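Spending the robot money, part two

May 2023 and the budget form is due, so this is going up fast and I'll fix spelling later. Or not.

Where we left off: we have a pot of money for a mobile arm that opens doors and puts things on shelves in ordinary houses. Not a big pot. Part one was me being very excited about arms. Part two is me with a spreadsheet.

Short version, I changed my mind on the order of buying. Compute first, then gripper parts, then the base, then the arm. I had that exactly backwards in April. Several of you told me so in the comments, thank you, very gracious of me to admit it.

What changed

Andor Balogh sat down with my list and asked what the arm would be doing for the first few months. I said learning. He said learning what, from what. And I had nothing, because the policies that run on it don't exist yet, and they were always going to be trained in the sim houses first. So the arm would have sat in its crate, or worse, on a bench with me fiddling with it. I know myself. It would have been the bench.

Meanwhile the sim jobs were running on the desktop under Lilla's desk, which also does her email. A full night for one set of rooms. She has been very patient about this and I would like her to stay that way.

So now the list.

The list, in the order we buy

1. The training machine. Two quotes in, one from Gara, one from Cilley. Gara is cheaper on the box and more on the support. Cilley throws in a second power supply, and the build time is longer. I was leaning Gara. Then Barnabás Rácz asked how loud it is and where it was going to live, and now I have a line for moving it into the storage room plus a new circuit for it. The electrician wants 200 for the visit and then whatever the work is on top. Put that in your own budgets, people. I never had a line for electricity in any budget in my life and it bites every time.

Memory: get more than you think. Our scenes carry a lot of stuff in them, textures mostly, and when we go from one camera to several the memory goes first. Speed we can wait out overnight. Running out of memory just stops the job, and then you come in with coffee and find it died before you were even home.

2. Storage. Boring, cheap, forgotten by me in version one. Every run writes out frames from every camera and I refuse to delete any of them until somebody makes me. Two big drives now and slots left for two more. There's a 50 dollar cable in here as well. I argued about the cable for a whole lunch. I lost.

3. Houses. The scene assets cost money too! Some of the furniture sets are free, some are per seat, some are per project with a license I had to read twice. Trernisus sells a pack that comes to 1,000 for what we want, and I went back and forth on it all week, because we could build our own rooms, and Tibor Fekete is quick at it. But Tibor's time is not free just because it isn't on an invoice. He pointed this out himself, quite firmly. So that line stays in.

What I want from the houses is variety in the boring things. Handles, furniture heights, shelves that are a bit awkward to get at. Some of what we're running at the moment: 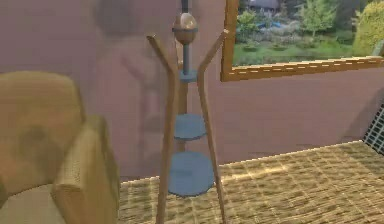

Shelves on that stand get wider toward the bottom, so anything aimed at the lowest one has to come in from the side and mind the legs.
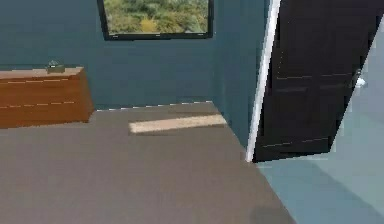 Lever handle on the dark door. Round knob on the wood one, next. 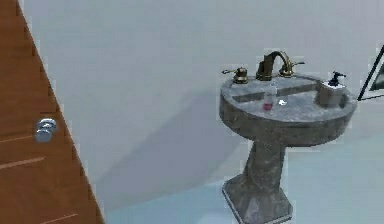
4. Gripper parts. This is where those two handles turn into dollars. I had one gripper on the list. A parallel one, the usual, and very good at levers because you can more or less hook a lever and lean on it. A round knob wants a grip and a twist, and on shiny metal with hard fingertips I don't trust it. So: one gripper body, two sets of fingers, and a bag of rubber pads at 100 for the bag. The pads wear out and I'd rather have too many.

Lilla wants to print the second set of fingers ourselves. Fine by me, we have the printer. I kept a small line for filament and a slightly less small line for the prints that go wrong. She saw the second line. We're still friends I think.

Also in here, wrist force sensor. I took it out, put it back, took it out. It's back in. With a door you need to feel when you're fighting the hinge, and the arm's own joint readings are too vague for that, at least on the one we can afford. If somebody has done doors without a wrist sensor please write to me, I would love to cross this off.

5. Mobile base. Nyitrai has a refurbished one and sent a proper quote with the battery age written on it, which I appreciated a lot. Two other sellers would not tell me the battery age. So they're off the list. Things to ask before you buy a used base, from me who did not ask them last time:

How old is the battery and can you still get a new one.
What does the charger plug into.
Does it go over a threshold, and how high. Our houses change floor at doorways all the time and so does every real house I've lived in.
How wide is it with the arm folded. Then go measure your own doors. I mean with a tape measure.
Who has the software passwords. (long story)

6. The arm. Last! I know. Quotes go stale after a while so I've asked for a ballpark only and will ask again when we're ready. The thing I learned from all the sim running is that reach matters more to us than payload. We were going to pay extra for a stronger arm and what would it lift, a soap bottle. A door is heavy but it's on hinges. So we go down a size on payload and spend the difference on reach, and that puts the arm in a cheaper bracket altogether. That one change pays for the wrist sensor. I was pleased with myself for an entire evening.

7. Two cameras, one on the wrist and one on the mast. Same model for both, so one spare covers either. Mounts are printed. Cables are not free, see above, see lunch.

8. Stuff to break. A real door in a real frame, free-standing, bolted to something heavy. Barnabás has offered to build it if we buy the lumber. Two handles for it, a lever and a knob, so we can swap. A cheap shelf or two from a thrift store. I put this at the bottom of the list and I now think it should be bought the same week as the gripper, as the fingers can be tested by hand on a real knob long before there's any arm to hold them.

What got cut

The second arm. Obviously.

The big touch screen. I wanted it, I can't tell you why we need it.

Motion capture. Laimutė Mets has a setup two floors up from us and will let us borrow time on it if we feed her sim frames for her own project. Best deal in the whole spreadsheet and it has a zero next to it.

Extended warranty on the base. Went back and forth. It's refurbished, so the warranty is short and expensive and leaves out the battery, and the battery is the part I worry about. Money goes in the spares line instead.

Spares and the line for being wrong

Last time I kept nothing back and we ended up paying for a fuse out of pocket, and then for another fuse. This time there's a proper line for it, and I've written it as spares and not contingency, because contingency is the word people cross out. Fingers, pads, one camera, one of each cable, fuses. A lot of fuses.

Shipping and import too. I've got a seperate row for each supplier now. Heavy things are dear to ship and the base is the heaviest thing here, and the seller's shipping number was to the curb. Curb! We are not on the ground floor.

Timing

Training box ordered as soon as the form is signed. Houses the same day, as that's just a download and a login. Gripper and the test door a bit after that. Then we run, for as long as it takes until the sim door numbers are something I'd show to another person. Then base, then arm.

Andor wants a written rule for what number lets us buy the arm. I said I'd know it when I saw it. He wrote a rule. It's a good rule: both handle types, rooms the policy has never been in, and no picking the nice runs. I signed it, and it's taped to the monitor so I can't get around it when I get impatient in a few weeks.

Things I still don't know

Whether to lease the compute instead. I did the math both ways and it comes out close enough that it depends on how many nights we run, and we always run more nights than I say.

Whether the asset license covers putting clips in a talk. I've written to ask. No answer yet.

Whether the storage room gets too hot. Barnabás says leave the door open. It's a room with a lock for a reason, but ok.

If you've bought a used base lately, or you've put silicone on printed fingers and had it stay on, comments are open. Form is due at five so I'll read them after.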